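Thu 28 March, bathroom bench, Povport notebook

Writing this on the floor outside the mock bathroom because both lab chairs have been "borrowed" by the drone people again. Deirdre Keogh took the morning shift with the two freshmen and I had the afternoon. Her notes are in the shared folder under Skandby (yes, we are naming the data folders after fake furniture now, blame the freshmen). Mine go in Bratance. Please do not merge them until I've fixed the time stamps! Mine are an hour off and I only noticed at the very end.

Plan for today was basin walls only. No faucet, no rim, no drain. Last week we tried to teach the whole sink in one go and the policy learned to hover over the middle and shiver. Deirdre's idea is to break it up by region, left wall first, then back, then right, and only then the floor of the basin. I argued for starting with the floor since it's flatter, and I lost, and after this afternoon I think she was right. The floor has the drain sticking up in it and every corner of cloth wants to snag there.

Settings, so I can find them again:
Spanos build from Tuesday, the one with the wrist limit fixed
episode length capped at 20 seconds
stiffness down one notch from what the morning shift used
cloth folded in half, then grabbed wherever, on purpose
log cut at 2,000 steps and restarted

The stiffness thing needs a longer note. With the morning value the arm goes into the wall fine but it comes off the wall with a little hop, and you get a stripe where the cloth never touched. One notch down it sort of leans in and slides. Two notches down it's mush, it just drapes the cloth and waves at it. I'd like somebody other than me to try one notch down and tell me if they feel the same thing in the controller, because I might be fooling myself. I had the headset on crooked for half of it.
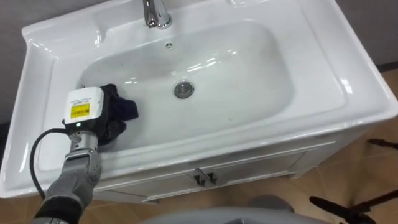
Left wall went better than I expected and I've been trying to work out why. Part of it must be practice, I've done a lot of these by now. But I think the bigger part is coming in from the front corner with the forearm low, so the wrist doesn't have to fold up on itself to get the cloth flat. Look at how bunched the cloth is next to the white housing, though, with that one flap sticking out to the right. That's my complaint about grabbing it wherever: you end up wiping with a fistful, and the contact patch could be any size at all. It's good for variety and terrible for coverage. The cable bugs me too. It swings out in a big loop over the front rim on the left, and any time I reach deeper I'm thinking about that loop and not about the wiping. Can we get a couple of Velcro ties on the forearm before Monday? I will do it myself if someone tells me where the ties live.

Also the faint gray smudges on the basin floor by the drain. I'd like to leave those alone until we start on the floor episodes, so we have something to wipe for. If you're tidying up, please skip the sink (I know, I know, first time I've ever asked anyone not to clean).

Back to the numbers. The goal we wrote on the whiteboard in December was 600 good episodes per region before we train anything. I still think that's a sane number, but we never agreed on what "good" means and it's starting to hurt. Deirdre throws out anything where the cloth leaves the wall. I keep those if it goes back on by itself within the same pass. So her pile and my pile aren't the same kind of pile, and when I ran the counter script over everything it said 2,591, which I got very excited over for maybe a minute until I saw it was counting the aborted ones and the calibration wiggles as well. Script needs a filter. I've put a sticky on the monitor.

Proposed rule, please scribble on it:
keep if the cloth touches the target wall for most of the episode
keep if it comes off once and goes back
toss if it touches the faucet at all
toss if the operator said a bad word (joking, sort of, those ones really are always bad)

One more thing from the afternoon. I tried standing in two places while driving, first behind the robot and then off to the side by the wall, and the side is so much nicer. From behind you can't judge depth into the basin at all, the shoulder is right in your way, and I kept stopping short because I was scared of hitting ceramic. From the side you get the whole arm and the whole sink and you can just go. The headset view is supposed to cover this but I keep peeking under it, I guess we all do. For the freshmen I'd start them at the side with no headset for a day and let them get a feel for it.

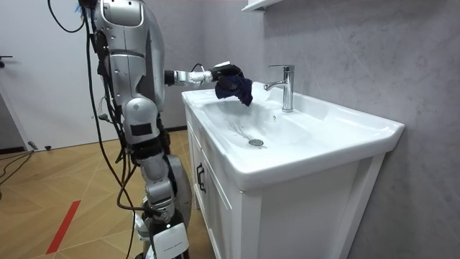 Next up is the back wall, and I'm a bit nervous. The faucet sits right over it and the overflow hole is in there too, and a loose cloth edge will find both. My thought is to fold the cloth in four for those episodes so there's less hanging down, and to start every pass from the left corner moving right, then stop before the spout and lift. Deirdre wants to go under the spout in one continuous sweep. We could each do a batch and compare, which is also how we got into the two-piles problem, so write the rule down first!

Question for whoever did the reset pose: why does it park with the hand over the basin? Every restart I have to back it out before I can swap the cloth. If it parked beside the sink we'd save a little time on each one, and there are a lot of them. If there's a reason for it, put it here in the notebook so I stop grumbling.

To do
fix my time stamps (me)
filter in the counter script (me, or anyone who likes Python more than I do)
Velcro ties
agree on the keep/toss rule with Deirdre before the next shift
ask the drone people for our chairs
write two lines on what we're doing for the club showcase, they've asked twice and I keep forgetting

Battery on the left controller was low when I quit and it's on the charger by the window. The other one's still on the shelf.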